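Forum > Flags and Ensigns > Municipal and Civil

Thread: Nultdale town flag — which blue, and is the white band a third or a quarter?

saltire_and_tea wrote:
June 20, 2019

I'm trying to settle the proportions of the Nultdale town flag before I redraw it for my own reference sheets. The version most sites copy has a white wave across a blue field with a yellow wheel in the canton, ratio 3:5, and the white part taking up a third of the height. The flag I saw flying outside the town hall last summer was longer than that, 1:2 by my reckoning, and the white looked more like a quarter.

The council leaflet gives no measurements. It says "blue for the river, white for the weir, gold for the mill wheel" and leaves it there. Does anyone have the original resolution, or a flag made before the present supplier took over?

hoistside wrote:

The 1:2 flags are from Fontes. They cut everything to 1:2 because that's what their customers order, so a flag on a pole tells you about the maker and very little about the design. I have a Fontes flag of Brorkby as well and that is also 1:2, although the Brorkby drawing is plainly marked 2:3.

I'd stick with 3:5 for Nultdale.

Wendlebury wrote:

I don't agree. If the council has been buying and flying 1:2 flags for years, then 1:2 is the flag in use. There was never an adopted drawing that I know of. The 3:5 picture came off somebody's website and has been copied ever since, mistakes and all. The wheel on it has seven spokes, and every cloth flag I've seen has eight.

saltire_and_tea wrote:

Eight on mine too, from the photos I took. I hadn't noticed the web one had seven.

On the blue, the leaflet is no help as it was printed on cheap paper and has gone greenish. The cloth was darker than royal but not navy.

gull_grey wrote:

I bought a Nultdale flag from the town information office, paid 40 for it, so not cheap. It's a Novis one, sewn and not printed. I got it out this morning and measured it flat on the spare bed. The field comes out at 3:5 within a finger's width, and the white band is a quarter of the height at the hoist and nearer a third at the fly, as the wave isn't even. 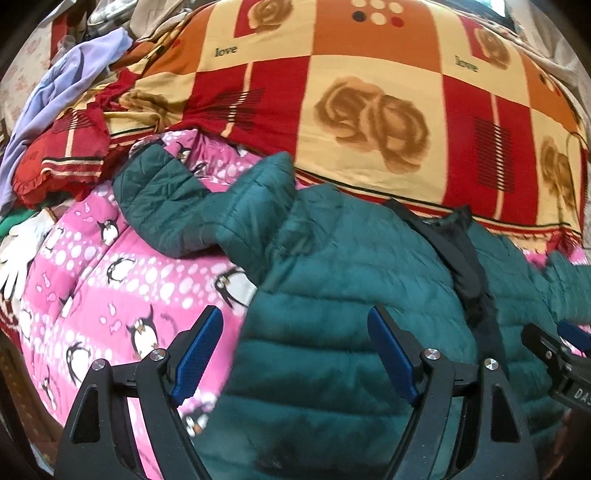 The wheel is appliqué on both sides and has eight spokes. The heading is plain white canvas with a rope and toggle, no date stamp, only the maker's label and a size code. I would call the blue a mid blue with some grey in it. I don't own a proper colour fan so I can't give you a number.

If the wave really is meant to be uneven, that would explain why people can't agree on a third or a quarter. It depends where you put the ruler.

hoistside wrote:

That's useful, thanks. It backs up 3:5 as well.

Was the uneven wave the same on the reverse? If they sewed a single strip through it would have to be, but some of the older Novis flags had two layers.

gull_grey wrote:

Same on the reverse. Single strip, you can see the stitching line come through in the same place.

Wendlebury wrote:

One sewn flag backs up one sewn flag. Novis will have worked from whatever picture they were sent, and it could well have been the same web picture. I'd want paper from the council before I put 3:5 down as anything but "reported".

pennant_no_9 wrote:

The county record office has the Nultdale minutes. I went through them years ago for the badge, not the flag, so I didn't copy this part out in full, but my notes say the council voted to order "2 flags of the approved pattern" and that a coloured sketch was "attached". The sketch wasn't in the volume when I looked. It may have been filed with the accounts.

My notes also have the seal at 300 dots to the inch if anyone wants the scan. The wheel on the seal has eight spokes, and the water under it is three wavy lines, so nothing there about a single band.

saltire_and_tea wrote:

Yes please to the scan. If the seal and the cloth both have eight I'm happy to drop the seven-spoke wheel altogether.

Do you remember whether the minutes call it a flag or a banner? The leaflet uses both.

pennant_no_9 wrote:

Flag in the minutes each time. "Banner" seems to come in with the leaflet. I'll send the scan tonight.

gull_grey wrote:

I have to go over that way in July so I can ask at the record office for the accounts. They want a day's notice for anything that size. I'll take a tape and see if the town hall will let me measure theirs while I'm there, the one they keep indoors and not the one on the pole.
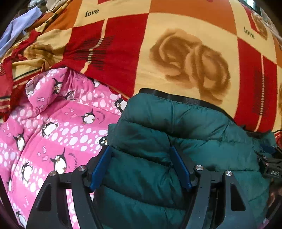

Teal puffer jacket on the bed.

Wendlebury, if I find the sketch I'll copy it with a scale beside it and you can have first look.

Wendlebury wrote:

Fair enough. Please note the paper size as well. People redraw from a photocopy and then quote the sheet as if it were the flag.

hoistside wrote:

While you're in the accounts, look for who was paid for the first two. If it was Fontes then I've got the whole thing the wrong way round and 1:2 could go back to the start.

saltire_and_tea wrote:

For now my sheet says: blue field, white wavy band, yellow wheel of eight spokes in the canton, 3:5 (Novis) and 1:2 (Fontes), no official figure found. Width of band left blank. I'll change it when the July visit is done.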